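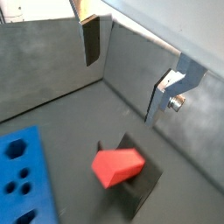

Bench Assistant, Foam Sorters and Test Bins (Part Time, Fixed Term)

Employer: Wallero
Location: Skendport workshop, ground floor
Contract: 44 weeks
Pay: $574 per week before tax
Reports to: workshop lead
Start: March

About the work

Wallero makes foam shape sorters and loose blocks under the Guken name. They are sold to preschools, therapy clinics and rehabilitation wards. Each design is checked in an open-topped bin with gray painted walls before the cutting files are released. The bench assistant cuts the boards, sets out the bins, does the fit checks, keeps the written record and repairs whatever has worn.

The post is suited to a person who is comfortable with slow, repeated hand work and who writes legibly. It has been filled in the past by a picture framer, an upholsterer and a dental technician. Formal qualifications are not required.

Duties

Cutting and finishing foam
Boards are cut from closed-cell sheet. The assistant loads the sheet, changes the blades, removes the waste plugs from the recesses and trims any whiskers left on the walls of the holes. Trimming is done with a single-sided blade held flat to the wall. Sanding is not permitted on the blue stock. Boards with a torn corner in any recess go to the seconds rack with a tag stating which recess.

Fit checks
Each loose block is offered to its own recess and then to the neighbors most likely to be confused with it. The usual trouble is with round against round and square against square, where the sizes sit close together. A block must drop under its own weight, stop flush or slightly proud, and come out again when the board is turned over. A block that enters the wrong recess is a failure even if it has to be pushed.

Bin layout
A layout sheet gives the position of the board and of each loose piece on the bin floor. The assistant places them by hand, checks them against the sheet from the near side, and signs. Boards are often set at an angle to the walls, and pieces may be placed next to a seam or in a corner. Placement tolerance is printed on the sheet and varies by job.

Bin repair
The bins are painted panels. The floors take the most wear. Scuffs and small white specks are tolerated up to the limit shown on the reference card; past that the floor is cleaned, filled, rubbed down and recoated. Wall seams are checked at the same time. Touch-up paint is mixed in the workshop, and the assistant will be shown how to match it to a panel that has already aged.
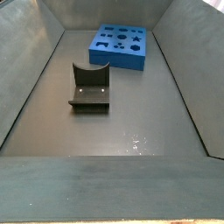 Becerra
Workshop lead, Skendport

The following notes come from my own bench log and are included to give applicants a fair idea of an ordinary shift.

The first hour is layout. The bins are wiped with a damp cloth, left to dry, and set out from the first sheet of the day. On a short job this means the board and one other piece. On a long job the layout is changed after every check and the sheet is initialed every time. I prefer the board to be lifted with both hands and put down again for each change of position. Sliding it marks the floor.

The middle of the shift is cutting or trimming, depending on what the cutter produced the day before. A star takes longer to clean than any other shape because of the inside corners. Small round holes are quick but easy to overcut, and an overcut round hole cannot be put right. New starters trim seconds until their work is consistent, which has taken between one and three weeks.

The last hour is paper. Every fit check has a line in the book: board, recess, block, result, initials. A blank is not a pass. Corrections are made with one ruled line through the entry and the new entry beside it. The book is compared with the layout sheets before anyone leaves, and a mismatch is cleared the same day.

Paint is done on a separate day with the roller door up. Gray floors are coated twice. The near wall gets leaned on and needs more attention than the others, particularly along its top. The cut edge of the panel is left bare below the paint line in the current pattern and should stay that way, so tape it before coating.

Store

Current store holding is almost 800 boards, including seconds and returns. The assistant is responsible for rack order and for the tag on each board. Boards are stored flat with the recesses facing up and no loose blocks left in them. Loose blocks are kept by shape and then by color in lidded tubs. Red and blue blocks are not mixed in one tub, including when the shapes match.

Returned boards are logged on arrival. The assistant records the condition of the top face, the side faces and each recess, and sorts the board into reuse, repair or scrap. Repair is limited to cleaning and to gluing a lifted layer. Recesses are not patched.

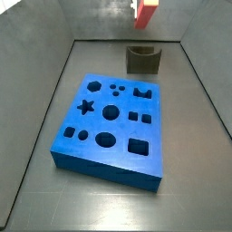 Sorter board with recesses empty, gray bin floor.

Boards of this type form most of the workload for the contract period. Applicants should note that several recess shapes have a similar outline at small size and that the fit check depends on telling them apart quickly. The practical test described below uses the same kind of board.

Pieces with a scooped top, such as the dark one standing behind the board, are handled under the loose block procedure but have their own page in the book. They are checked for standing stability as well as finish: placed upright on the bin floor, tapped once on each side, and recorded as stable or not stable.

Requirements

Applicants must:
be able to stand at a bench for most of a shift, or work from a high stool, which is provided
have good close vision, corrected if necessary
be able to tell gray, gray-green and blue-gray samples apart under workshop light
handle a fixed blade safely
write a clear hand in English
lift a full tub to waist height

Useful but not required:
experience with foam, leather, card or veneer
experience with brush or roller painting of flat panels
use of calipers and feeler gauges
previous work in a quality or stores role

Training is given on the cutter. Applicants with a latex allergy should say so at the time of application, as the standard gloves will be swapped for nitrile.

Hours and conditions

Shifts are from 8:30 a.m. to 1:30 p.m., Monday through Friday. There is no weekend work apart from one Sunday stock check in the contract period, which is paid at time and a half. Breaks are one of fifteen minutes and one of ten, both paid.

Wallero supplies gloves, an apron, blades and safety glasses. Prescription safety glasses are reimbursed up to $200 on production of a receipt. Closed shoes are the responsibility of the employee. The workshop is heated but the paint bay is not.

Street parking is available on the east side of the building. The entrance has one step; a ramp is kept inside the door and will be set out on request. The bench height can be changed.

Leave accrues from the first day. The contract may be extended, but no extension is promised and applicants should plan on the stated length.

Practical test

Short-listed applicants will be invited for a paid practical test lasting ninety minutes. It consists of:

1. Trimming one cut board from the seconds rack. Star and square recesses are marked on the score sheet. Speed is not.
2. Setting out a bin from a layout sheet with a board and loose pieces, then changing it to a second layout.
3. Completing a page of fit checks, including at least one block that should fail.
4. Matching a painted sample to the gray color cards.

There is a short conversation afterward covering availability, pay and any questions about the work. Applicants are welcome to look around the store and the paint bay. Photographs are not allowed in the cutter room.

How to apply

Send a letter of no more than one page, by mail or delivered by hand to the Skendport workshop. The letter should state:

your name and how to reach you
what hand work you have done and for how long
whether you have used a fixed blade for trimming
the earliest date you could start
any adjustments needed for the practical test

A résumé may be attached but will not be scored. Please do not send samples of work, as they cannot be returned. Handwritten letters are accepted and are treated the same as typed ones.

Mark the envelope "Bench Assistant, Guken boards." Letters are read in the order received, and practical tests will be arranged as suitable letters come in. All applicants will receive a written reply. The posting will be taken down when the position is filled.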